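Ténis de lona: como os lavo, seco e arrumo cá em casa

Escrito por Branwen Humphreys, 15 de junho de 2023

Já me pediram isto tantas vezes que resolvi passar tudo para uma página só. Cá em casa somos muito de ténis de lona. São leves, são baratos, vão com tudo, e sujam-se só de olhar para eles! Durante anos meti-os na máquina a 30 graus e rezei, até ao dia em que um par encolheu e outro saiu com a borracha descolada na biqueira. Desde então lavo à mão, e demora menos do que se pensa.

Primeiro, os atacadores. Tiro-os sempre, mesmo quando me parecem limpos, porque a língua por baixo nunca está. Ponho-os de molho numa tigela com água morna e uma colher de chá de percarbonato (o branco volta que é uma maravilha) e esqueço-me deles enquanto trato do resto. Se os atacadores forem de cor, só sabão. As palmilhas também saem, se não estiverem coladas. Lavo-as com uma escovinha de unhas e deixo-as a secar em pé, encostadas aos azulejos.

Antes de molhar a lona, escovo a seco. Isto aprendi com a minha vizinha Angharad Bevan e mudou-me a vida: a terra seca sai com a escova, a terra molhada vira lama e entra na trama. Bato as solas uma contra a outra à janela (vejam primeiro se não há roupa estendida em baixo, já tive uma conversa desagradável por causa disso) e passo um palito nos sulcos da sola.

Para a lona uso sabão azul e branco, daquele em barra. Molho a escova, esfrego no sabão e depois na lona, em círculos pequenos, sem encharcar. Nas cores vivas, como o mostarda, o laranja ou o vermelho, convém experimentar num sítio escondido, por dentro junto ao calcanhar. Lixívia nem pensar. Estraguei assim uns ténis cor de laranja do meu sobrinho, que ficaram com umas nuvens amareladas de lado, e ele ainda hoje me fala nisso.

E agora uma mania minha: pegar no ténis por dentro, pelo calcanhar. Se pegarmos pela lona de fora com as mãos sujas, lá vai o trabalho todo. Com os dedos metidos na abertura a lona fica intacta, e dá para o ir virando e ver se ficou alguma nódoa esquecida.

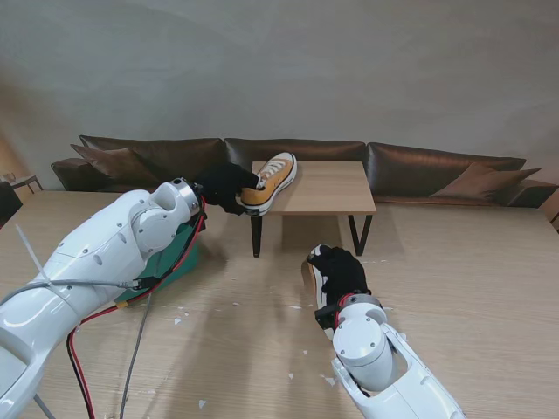
Ténis de lona mostarda, com atacadores brancos e sola grossa, junto à mesinha de madeira.

A borracha branca da sola é a parte de que toda a gente se queixa. Faço uma pasta de bicarbonato com um bocadinho de detergente da loiça, duas partes para uma, e aplico com uma escova de dentes velha. Deixo estar enquanto tomo um café e tiro com um pano húmido. Para os riscos pretos, daqueles de travar a bicicleta com o pé, uma esponja mágica resolve quase sempre. Se a sola tiver uma risca de cor, vão com calma em cima dela, que a esponja é abrasiva e come a tinta. Eu contorno a risca com um cotonete.

Secar é onde se estraga mais sapato. Nada de radiador, nada de secador no máximo, nada de sol do meio-dia. Encho os ténis com papel de cozinha branco (o jornal larga tinta, e numa lona clara nota-se), troco o papel passadas 2 horas e deixo-os à sombra, num sítio com corrente de ar. Em fevereiro, com a humidade que temos, podem levar dois dias. Um truque para não ficarem auréolas amarelas é embrulhar a lona ainda molhada em papel higiénico branco, bem coladinho, e só o tirar quando estiver tudo seco. O amarelo passa para o papel. Parece bruxaria!

Quanto à arrumação, vivo num apartamento com um corredor onde mal cabem duas pessoas, por isso sapateiras grandes estão fora de questão. O que funciona por cá é uma mesa de apoio baixinha ao pé da porta. Os sapatos de todos os dias ficam por baixo, e em cima só pousa o par que está a ser tratado, com um pano velho a proteger a madeira. Sem pano ficam marcas de água, e depois é preciso passar óleo. Comprei a minha em segunda mão, de pinho, e levou só uma lixadela e duas demãos de cera.

Os pares que não são da estação vão para caixas, com as solas para fora e as biqueiras desencontradas, que assim ocupam muito menos. Dentro de cada sapato meto uma meia enrolada para manter a forma. Escrevo o número e a cor na tampa da caixa com marcador, e no outono agradeço a mim mesma.

Para o cheiro, bicarbonato dentro de uma meia fina, com um nó, uma noite em cada pé. De manhã sacode-se e está pronto. O Trefor Harries escreveu-me a recomendar saquetas de chá preto secas, e experimentei: resulta, mas prefiro beber o chá.

Ah, e os atacadores que ficaram na tigela! Passam-se por água limpa, apertam-se dentro de uma toalha e penduram-se numa mola. Se a ponta de plástico já se foi, um pingo de verniz transparente endurece o fio e volta a entrar nos ilhós sem uma pessoa perder a paciência. Enfio-os só com o ténis bem seco, começando por baixo e sem apertar muito, e dou o último jeito já com ele calçado.

Se tiverem um método bom para nódoas de relva, deixem nos comentários, que com essas ainda ando às turras.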